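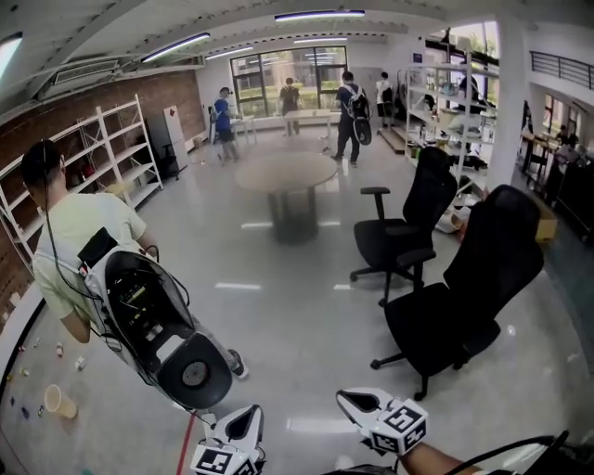 Lâm Đặng replied that the label printer at Brerport still skips every second label after the Abera driver update, and asked for the ticket to be reopened.

Status: Reopened
Queue: Haveck print services
Ticket: 182

14:10 – Rolled driver back to version 6. Test batch of 141 labels sent from Citis. Skipping continues, so the driver is ruled out.

14:35 – Media type was set to continuous on the printer menu. Changed to gap. Ran calibration twice. Gap sensor reading stayed at 7 both times, with and without stock loaded.

15:05 – Sensor cleaned with a dry swab. No change in reading. Replacement sensor ordered.

Workaround: send jobs to the second printer until the part is fitted. Do not clear the held queue – those jobs have no copy in Citis.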